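The Tulinthorpe Bell

I moved to Tulinthorpe in January for the quiet, which shows you how much research I did. The bell went off at ten past four my first morning, one great flat clang right over my bed, and I was out on the landing in one sock before I knew I was awake!

Now, the church has had no bell since 1884. They sold it (for 400 dollars, and the roof still leaked). So I asked at the Vidmar bakery what I'd heard, and the woman behind the counter went on bagging my rolls and wanted to know if I'd like them sliced.

I had my supper at the kitchen table that night and kept my coat on, just in case.

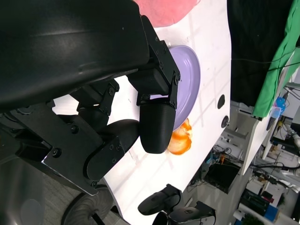

My neighbor told me over the fence that everybody hears it the first winter, and that the thing to do was answer it. Answer it how? Oh, any way you like, she said, her husband used to cough.

So I set the alarm for four and sat on the stairs with a mug of tea, feeling like a complete fool. Ten past came. Clang! The banister hummed under my hand. I'd planned something dignified, I really had, but what came out was "Yes, all right, I'm up!" in exactly my mother's voice.

It rang once more, much softer, somewhere out past the orchard. I drank the tea and went back to bed, and slept until nearly noon.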